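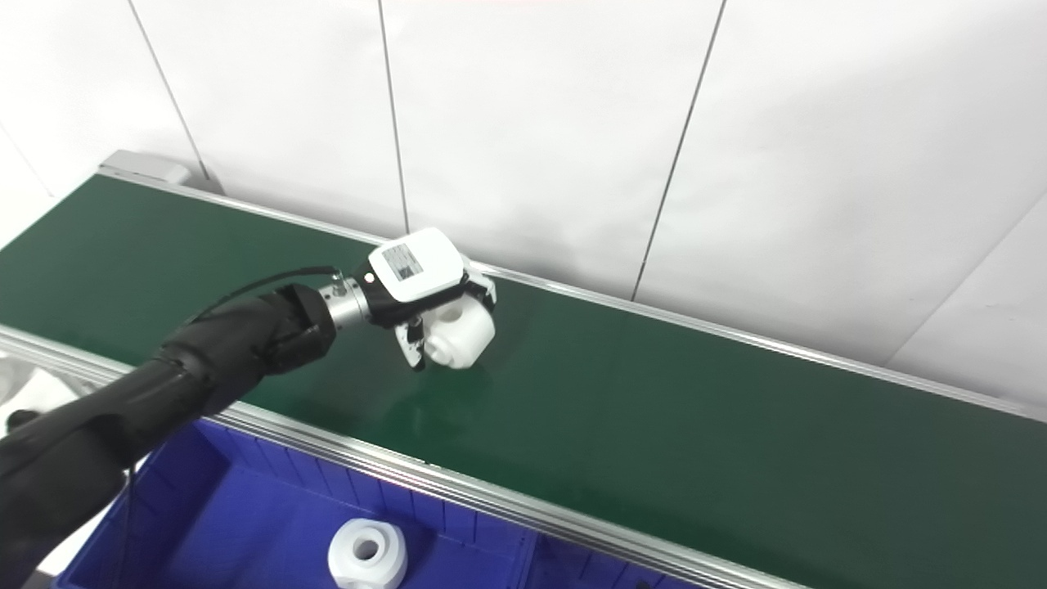
Cell 7, Brurnthorpe, the night of the long pause.

Joana Fonseca loved the sorting cell the way other people love a ball team. She knew its moods! She could tell from the break room, by sound alone, when the left arm was picking and when the belt had stopped to let it think. So at ten past two, when the sound went missing altogether, she was up with half a sandwich still in her hand.

The belt was stopped. The left arm had a white fitting in its fingers, held out over the green, and it would not let go.

"Grip confirmed," said the panel. Then, a second later, "Grip lost." Then confirmed again, over and over, like somebody patting a pocket for their keys.

"Oh, you beauty," said Joana, who had been waiting fourteen weeks for this fault to show up while she was on shift.

She hit the stop, hung her lock on the isolator and called Géza Bodnár at home. He picked up on the first ring (he never slept in December).

"It's doing it," she said. "The Driremon fault. Right now!"

"Is the arm locked out?"

"Locked, tagged, and I've got the key in my sock."

"Good. Don't put your hand in there anyway. Read me the log."

She read it to him. Fault 603, twenty-eight times in one minute, and every one of them came with the wrist turned the same way. Géza made a small happy noise. It had to be the cable, he said, some break that opened and closed with the bend, and all those weeks they had been swapping fingers and blaming the fittings. 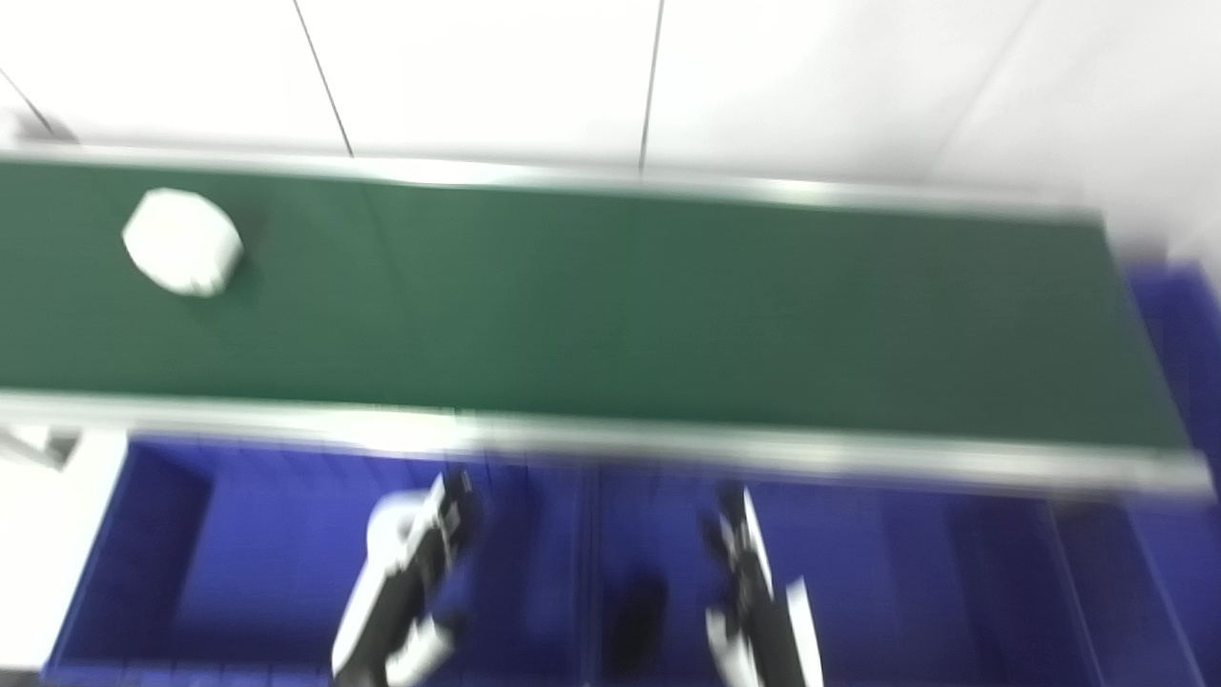
Morning

Carolina Loureiro came in at six and found the two of them on the floor with the old cable between them, peeling back the jacket with a craft knife.

"There!" said Joana, and held up a single broken strand.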